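Início | Empresa | Produtos | Assistência técnica | Imprensa | Contactos

Odness publica novo procedimento de preparação e manutenção para a célula de manipulação Moltholm

2024-04-08 – Gabinete de Imprensa da Odness

A Odness disponibiliza a partir de hoje a revisão 2 do procedimento de preparação, calibração e manutenção da célula Moltholm, o posto de manipulação de objetos domésticos instalado na unidade de Brestton. O documento substitui a versão distribuída em março e passa a incluir a verificação prévia em ambiente simulado como etapa obrigatória antes de qualquer intervenção no braço.

A célula Moltholm é composta por um braço de seis eixos, uma pinça paralela de dois dedos, o armário de comando e uma estação de cálculo dedicada à simulação. A zona de trabalho útil tem 900 mm de raio, medidos a partir do eixo da base. O procedimento anterior tratava a calibração da câmara e a substituição das almofadas da pinça como operações independentes. A experiência de serviço em Brestton mostrou que a troca das almofadas altera o ponto central da ferramenta e obriga a repetir parte da calibração – as duas operações passam, por isso, a constar da mesma ficha.

A sequência de arranque mantém-se na ordem conhecida dos operadores: alimentação do armário, teste do circuito de emergência, referenciação dos eixos e abertura completa da pinça. O tempo de estabilização térmica dos acionamentos foi fixado em 17 minutos, durante os quais o braço executa um ciclo de aquecimento sem carga e a velocidade reduzida. Nenhuma medição de posição deve ser registada antes do fim desse ciclo.

Concluído o arranque, o técnico carrega na estação de cálculo a cena de referência, desenvolvida no âmbito do projeto Căpraru. A cena reproduz um compartimento mobilado, com uma mesa de madeira e objetos de dimensões e formas distintas. A verificação consiste em comparar as poses calculadas pelo módulo de perceção com as poses definidas no ficheiro da cena. Os desvios são gravados no registo de serviço, objeto a objeto, em translação e em rotação.

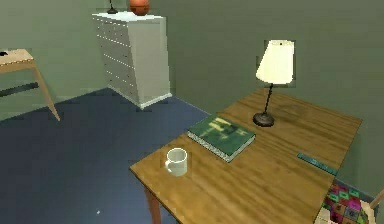 Cena simulada com caneca, livro, candeeiro e régua sobre a mesa.

A caneca é utilizada para controlar a orientação estimada da asa, parâmetro que condiciona a aproximação da pinça. O livro fechado serve para verificar a deteção de arestas e de faces planas. A haste do candeeiro, por ser fina, é tratada como volume de exclusão: o planeador de trajetórias deve contorná-la, e qualquer interseção invalida o ensaio. Os objetos afastados da mesa não são alvos de preensão e permanecem no modelo apenas como fundo para o módulo de perceção.

Se a verificação simulada for aceite, segue-se o ensaio físico. A pinça é rodada 90 graus em torno do eixo da flange, regressa à posição inicial e repete o contacto com o pino de calibração. Uma diferença entre as duas leituras indica folga no acoplamento ou desgaste desigual das almofadas. Nesse caso, o técnico deve retirar as duas almofadas, limpar os assentos com um pano sem pelo e montar um par novo. A substituição de uma única almofada deixa de ser admitida.

A revisão altera ainda o capítulo relativo às cablagens. O cabo da câmara passa a ter fixação própria junto ao punho, separada da conduta pneumática. A inspeção faz-se com o braço desligado e bloqueado – o modo de manutenção do armário de comando não dispensa o corte da alimentação. Os conectores com marcas de fricção são substituídos e a ocorrência é anotada na ficha da célula, com indicação do eixo em causa.

As cópias de segurança dos parâmetros devem ser efetuadas antes e depois de cada intervenção. O ficheiro da cena de referência é fornecido em modo só de leitura. As células que utilizem cenas próprias podem mantê-las para desenvolvimento, mas os registos de aceitação terão de ser produzidos com a cena Căpraru.

O procedimento, as fichas de registo e o ficheiro da cena estão disponíveis na área de assistência técnica da Odness, mediante autenticação. Os pedidos de esclarecimento devem ser dirigidos ao serviço de manutenção de Brestton, com indicação do número de série da célula e da versão do programa instalado.

Última atualização: 2.ª versão do comunicado, com correção do capítulo das cablagens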